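共用給湯室向け電子レンジ 使用評価レポート(整理番号1311)

Elcombe生活用品評価室
公開日:1月9日(土)

1. 評価の趣旨

当評価室では、事務所、学生寮、研修施設などの共用部に置かれる家電および什器について、日常の使いやすさの観点から評価を行い、その結果を公開しています。本稿で取り上げるのは、Midea製の卓上型電子レンジです。

共用の電子レンジに求められる条件は、家庭用の一台とは少し異なります。家庭であれば、使う人は同じ機器に毎日触れ、多少わかりにくい操作もそのうちに覚えます。共用部では、初めて使う人が昼休みの列の先頭に立ち、後ろに人を待たせた状態で操作部を読むことになります。説明書は引き出しの奥にしまわれているか、すでに所在がわからなくなっている場合が少なくありません。そのため当評価室は、機能の多さよりも、初見での読み取りやすさ、庫内の確認のしやすさ、清掃の手間、設置場所との調和に重きを置いています。

加熱性能の測定は本評価の対象に含めていません。出力、消費電力、加熱むらなどについては、製品に付属する書類および製造元の公表する情報をご参照ください。

2. 評価の方法

評価は、当評価室の109号室に白い天板の卓を用意し、その上に製品を据えて行いました。参加者は、提携先であるTolisitz研修センターの職員および利用者11名です。うち2名は中国語を日常的に読む方で、残る参加者は中国語の学習経験がありません。表示の読み取りに関する項目では、この違いを考慮して意見を整理しています。

参加者には製品の前に立ち、説明を受けない状態で操作部を読み、どの表示が何を意味すると考えるかを口頭で述べてもらいました。続いて、日頃使っている共用電子レンジで困っていることを聞き取り、本製品の外観および庫内の構成と照らし合わせて意見を求めました。進行と記録は主任評価員のヨーナス・オクサネン(Joonas Oksanen)が担当しました。

点数による順位付けは行っていません。設置する場所や利用者の構成によって重視すべき点が大きく変わるため、各項目について所見を文章で示す形式としています。

3. 外観と設置

本体はクリームがかった白で、角に丸みを持たせた箱形です。正面は左側の広い扉と、右側の縦に細長い操作部に分かれています。扉には角の丸い長方形の枠があり、その輪郭に細い黄褐色から橙色がかった線が入っています。装飾といえるものはこの線と、窓の下部に小さく記された銀白色のロゴ程度で、全体の印象は穏やかです。 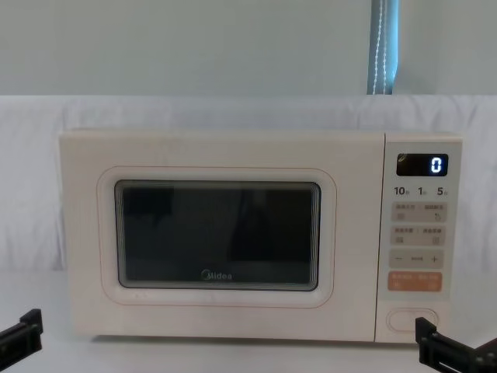
図1 正面外観。右側が操作部、表示窓の数字は「0」。

参加者からは、白い卓の上でも圧迫感がないという意見が多く寄せられました。給湯室には、冷蔵庫、電気ポット、食器棚など、導入時期も製造元も異なる機器が並ぶことが通例です。黒や金属色の電子レンジは窓から見た印象が引き締まる反面、狭い部屋では重く見えることがあります。本製品のような温かみのある白は、木目の棚にも白い壁にも合わせやすく、什器の統一を図りたい施設にとって扱いやすい色であると考えます。

一方で、明るい色の機器は汚れが目につきやすいという性質があります。扉の縁や操作部の周辺は、油分の付いた手で触れられることの多い場所です。日常の拭き取りが行き届かない共用部では、白い外装がかえって管理の不足を目立たせる可能性があります。この点は長所とみることもできます。汚れに早く気づくことは、清掃の頻度を保つうえで有効であるためです。

設置にあたっては、本体の寸法だけを棚の内寸と比べるのでは不十分です。壁や天井との間に必要な空間は機種ごとに定められており、取扱説明書の指定に従わなければなりません。扉を開けたときに通路や隣の機器に干渉しないかどうかも、搬入前に確かめておく必要があります。操作部が右側にある機種では、右隣に背の高い機器を寄せて置くと手元に影が落ち、表示が読みにくくなる場合があります。今回の評価でも、右側はなるべく空けておきたいという意見が出ました。

4. 操作部の読み取りやすさ

操作部の上端には小さな黒い表示窓があり、数字は青みを帯びた明るい白で光ります。背景が黒いため対比が強く、少し離れた位置からでも数字を判別できるという評価でした。眼鏡を外した状態で確認した参加者も、数字については支障がないと述べています。

表示窓のすぐ下には「10秒」「1分」「5分」の文字が横一列に並びます。漢字の「秒」と「分」は日本語と字形が共通しており、中国語の学習経験がない参加者も全員が意味を正しく答えました。共用部で最も頻繁に必要とされるのは時間に関する表示ですので、この列が表示窓に近い位置にまとめられていることは高く評価できます。ただし、文字そのものは大きくありません。年齢の高い利用者が多い施設では、給湯室の照明を点けた状態で読めるかどうかを事前に確認しておくことを推奨します。

その下には、角の丸い横長のボタンが縦に重なって配置されています。最初のボタンには「微波火力」と「智能解冻」という表記が左右に分けて記され、前者には波線、後者には水滴の絵記号が添えられています。日本語に置き換えれば、前者は電子レンジの出力、後者は自動的な解凍に相当します。

この箇所では参加者の理解に差が生じました。中国語を読む参加者は迷うことなく意味を答えています。学習経験のない参加者では、「火力」から加熱の強さに関する表示であると推測できた方が多数を占めましたが、「解冻」の「冻」は日本語の「凍」と字形が異なるため、すぐには結び付かない方もいました。水滴の絵記号についても、解凍と受け取った方と、蒸気または水の補充に関する表示と受け取った方に分かれました。波線の絵記号は、単独では意味が定まらないものの、文字と合わせれば理解の助けになるという意見です。

一つの横長のボタンに二つの表記が並ぶ構成については、左右のどちらを押しているのか不安になるという指摘がありました。ボタンの色は操作部の地の色よりわずかに濃い程度で、全体の調和には寄与していますが、境目をはっきり示すという点ではやや控えめです。導入する施設では、日本語の対応表を本体の近くに掲示する方法が現実的です。掲示は操作部に直接貼り付けず、壁面または卓上の札を用いてください。操作部に粘着剤が残ると、文字が読みにくくなるうえ、拭き取りの際に汚れがたまる原因となります。

Henriques寮の共用台所では、別の機種を導入した際に各ボタンへ手書きの付せんを貼る運用を行っていましたが、4月の入れ替え時期には文字がかすれて読めなくなっていたとの報告がありました。掲示物は印刷したものを用い、表面を保護しておくことが望まれます。

5. 庫内の確認と清掃

共用の電子レンジで苦情の多い事項の一つに、庫内の汚れがあります。前の利用者が飛び散らせた汁や油が放置され、次の利用者が不快に感じるというものです。当評価室では、汚れに気づきやすい構造であるかどうかも使いやすさの一部とみなしています。

本製品の窓は扉の大部分を占める大きな長方形です。庫内灯が消えているときは黒に近く沈んで見えますが、灯ると印象が変わり、壁面が淡い桃色を帯びた温かな色合いに照らされます。奥の壁にある細かな穴の並びや、底面の丸い皿まで視認することができました。 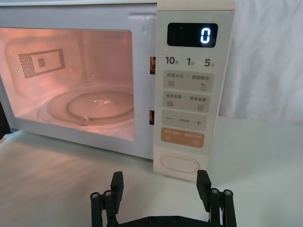 参加者の一人は、飲み物の表面が見えるかどうかを機種選びの基準にしていると述べました。加熱中の器から目を離さない習慣は、吹きこぼれの防止に役立ちます。窓が広く、庫内の明るさが確保されていることは、その習慣を無理なく続けるための条件となります。なお、窓の表面は光を反射しやすいため、背後に窓や強い照明がある位置に据えると、庫内よりも室内の映り込みが目立つおそれがあります。設置場所を選べる場合は、正面に直射光が当たらない向きが適しています。

底面には丸いガラスの回転皿が置かれています。回転皿を備えた電子レンジは、底面が平らな方式に比べ、清掃の手順が一つ増えます。皿を外し、皿の下と支持部の小さなローラーの周囲を拭き、元の位置に戻すという作業です。ローラーの周囲には食品のかけらが入り込みやすく、皿の表面だけを拭いて済ませていると、動きが妨げられる原因になりかねません。清掃の当番表には「皿を拭く」と書くにとどめず、皿の下まで含めて記載することをお勧めします。

ガラスの皿は、汚れの有無が見て取りやすく、家庭の食器と同じ感覚で扱える点が好まれました。反面、共用の流しで他の食器と一緒に洗うと、縁を欠く心配があります。加熱直後の皿を急に冷水にさらすことも避けてください。ひびや欠けを見つけた場合は使用を中止し、管理者に届け出るという決まりを設けておくべきです。

奥の壁の細かな穴は、汚れが付着すると拭き取りに手間のかかる箇所です。洗浄剤を直接吹き付けると内部に液が入るおそれがあるため、固く絞った布で表面をなでるように拭く程度にとどめるのが適切です。扉の縁や、掛け金のための細長い開口の周辺も見落とされがちです。食品かすが挟まったままでは扉が確実に閉まらないことがあり、安全上も放置できません。

6. 導入前の確認事項

操作部が中国語で表記された製品を国外で使用する場合には、表記のほかにも確認すべき事項があります。定格電圧、周波数、差し込みプラグの形状が設置場所の電源に適合しているか、使用する国の法令に基づく表示があるか、修理の窓口を利用できるかという点です。変換プラグは形状を合わせるための器具であり、電圧を変えるものではありません。判断が難しい場合は、施設の電気設備を担当する部署に必ず相談してください。

説明書の保管についても取り決めが必要です。当評価室が関わったBrondano会館の給湯室では、説明書の原本を事務室に置き、写しを透明な袋に入れて棚の側面に下げています。利用者が自分で確認できるため、事務室への問い合わせが減ったとのことです。日本語の説明書が付属しない製品であれば、少なくとも使用してはならない容器、清掃の方法、異常時の対応の三項目については、訳文を備えておくことが求められます。

7. 総合所見

表示窓と時間表記の読み取りやすさ、庫内の視認性、外観の落ち着きについては、共用部の機器として良好と評価します。改善を望む点は、ボタンの境目の控えめさと、一部の絵記号の意味が文字なしでは伝わりにくいことです。中国語を読む利用者が中心の施設であれば、後者はほとんど問題になりません。

中国語を読まない利用者が多い施設では、対応表の掲示を前提とした導入を勧めます。人の入れ替わりが激しい場所では、初回の案内に電子レンジの使い方を加えておくと、掲示だけに頼らずに済みます。参加者への聞き取りでは、温める時間を選べればほかの機能は使わないという声も多く、その用途に限れば、時間の列が日本語と同じ字で読めることの利点は大きいといえます。

本稿の所見は、評価に用いた一台と参加者の意見に基づくものです。同じ製造元の製品であっても、機種や販売地域によって操作部の構成や表記が異なる場合がありますので、購入の際は現物または販売元の資料をご確認ください。本稿の内容に関するお問い合わせは、整理番号を添えて当評価室の記録担当までお寄せください。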